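Larkum Household Help
Storage and tidying > Bathroom

Do small open bins really keep a bathroom shelf tidy?

Posted by junduder, 2 March 2025

I keep being told that the cure for a messy shelf is a row of little plastic bins. I'm not convinced. I bought a set in September, put everything in them, and by the end of the month I had the same mess with walls round it. Tubes lay on top of each other, the one I wanted was always underneath, and the hand cream leaked into the corner of the bin where I couldn't get a cloth in.

The shelf is 59 cm wide and holds toothpaste, two sorts of hand cream, antiseptic, sun lotion and whatever else the family puts down there. Lidded boxes were worse, as the lids ended up on the floor. Before I spend any more money, does anyone have bins that still work after the first week? And do you stand tubes up or lay them flat? Please don't tell me to own less. I've been told.

Posted by bunness

Bins are fine, just get the clear ones so you can see what's in them. We have 12 and never had a problem. Label them too.

Posted by larkum_stairs

I'd go easy on the clear ones. They show every smear, and seeing a heap of tubes doesn't help you get one out of the heap. Labels I have tried twice. People who won't put a thing back in the right place won't read a label either.

I was as doubtful as you are, and I still think most of what is written about bins comes from people selling bins. But I have had a set going for a good while now and a few things made a difference.

Depth matters more than anything. If the bin is too deep, small tubes sink and you are back to rummaging. If it is too shallow, tall ones tip over the side as soon as you pull out their neighbour. You want the side to come a bit over halfway up whatever is standing in it. Measure your tallest tube and your shortest before you go to the shop, and if they are very different don't put them in the same bin. Mine are 9 cm deep, which suits ordinary hand cream and is no good for the big sun lotion. That lives in the cupboard.

Stand tubes up, cap down. The cream runs to the cap, so you aren't squeezing from the far end, and the flat end is the easy bit to get hold of. It also shows you which ones have been left open, though usually by way of a puddle.

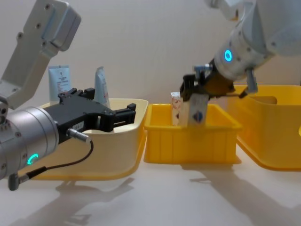 Don't fill them either. I leave enough room in each to get two fingers down beside a tube. The shops always show them packed tight, and packed tight they look lovely until somebody wants something out of the middle. With a loose bin the tubes do lean a bit — I have stopped minding.

As for a matching set, I wouldn't bother. A low one between two taller ones is useful for odds and ends like plasters and lip balm, and a different colour does the job a label is meant to do. "It's in the yellow one" is about as much instruction as my lot will follow.

Corners: buy rounded ones. Your leak in the corner is what square corners do. Rinse the bin under the tap when you remember and dry it before the tubes go back.

None of this will make anyone else in the house tidy. Ours gets untidy too, but it takes me a couple of minutes to sort out and it used to take half the morning.

Posted by junduder

Thanks. I hadn't thought of measuring the tubes, only the shelf. Mine are far too deep, I've just checked, and the hand cream disappears completely. I'll try the cap down idea with what I have before buying anything. Still not sure about the yellow one.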